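Sorting the Shopping: fruit, veg and snacks

Ever played shops? Then you already know half of this. Sorting means putting things that go together in the same place. Sounds easy. Mostly is. Then you get to the tomato.

Start with fruit. Bananas, oranges, lemons. They grow on trees (well, a banana plant is really a giant herb, but it looks like a tree so never mind). Lemons are fruit too even though nobody wants to bite one!

Next, veg. Lots of veg grows under the ground. Potatoes do, carrots do. Onions sit half in and half out of the soil. Aubergines hang on a bushy plant, big and purple and shiny.

Now the tomato. It has seeds inside, so scientists say fruit. Cooks say veg. Peppers, same problem. Aubergines and pumpkins, same again. So where do they go? You pick. In a play shop most people go with the cooks.
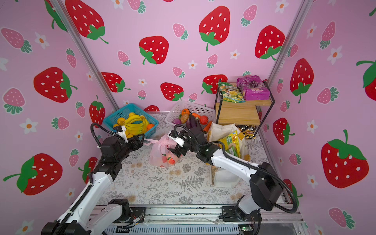
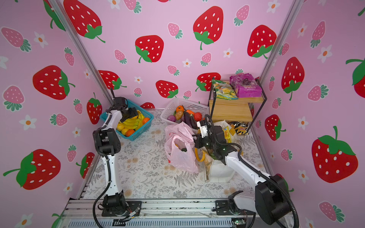
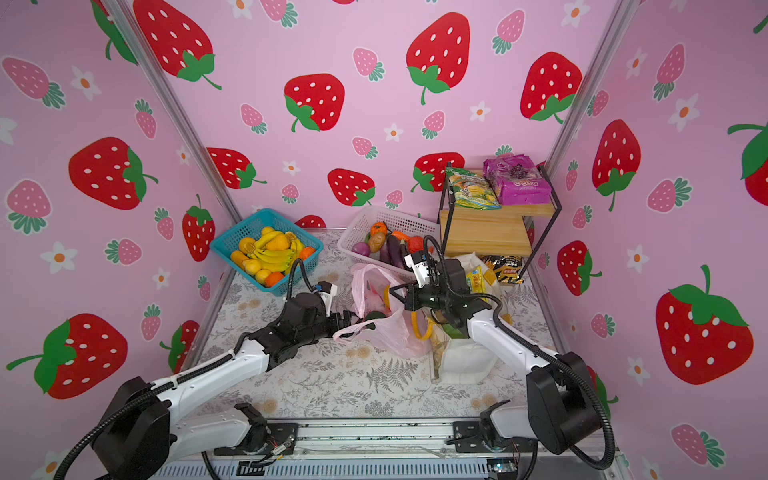
The strawberry-wallpaper shop, with baskets and snack packets.

Snacks don't go in with the fruit. Packets get squashed, for one thing. A shelf is better, where you can see all the colours. Yours can be a shoebox on its side, thats fine.

Then packing the bags. Some quick rules:

Heavy things first. Potatoes at the bottom.
Soft things last. A real banana goes brown if you drop a pumpkin on it.
Crisps on top, always. Crunched up crisps are just crumbs.
Don't fill it right up. You have to carry it!

Two bags? Even better. One for fruit and veg, one for snacks. Or one each if there's two of you playing.

Try it at home. Get 13 things out of the cupboard or the toy box (ask first). Sort them into baskets. Bowls will do. Now mix them all up and sort them again a diffrent way. By colour maybe. Lemons and bananas together now, and where's the carrot gone? In with the oranges.

Harder one: sort by how it grows. Under the ground, on a bush, on a tree. Look it up if you get stuck.

Then put everything back. That's sorting too.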